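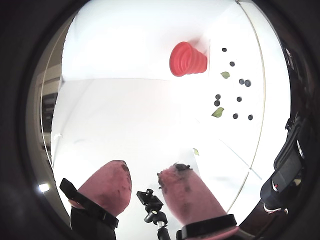
How do you pack breakfast for a 60-mile walk?

"Small," says the woman who has run the July walk from Dundley to Goodwin for longer than she cares to admit. "Then you take half of it out again."

She has seen people set off with a cast-iron skillet. She has seen a man carry a whole melon up the Listuvon ridge, a climb of 700 feet, and eat it at the top with an expression she describes as "married to the decision."

Her own pack weighs 28 pounds, and she is not proud of it. "Four of those are socks," she says. "I have a fear."

The route takes most people four days. Signs are scarce past the second campsite, and the one at the creek crossing has pointed the wrong way since a cow leaned on it. She has written to the county twice. The county thanked her for her interest in cows.

Would she ever do the walk alone? She thinks it over while retying a boot that looked fine to me.

"I did once," she says. "I ran out of things to complain about by lunch."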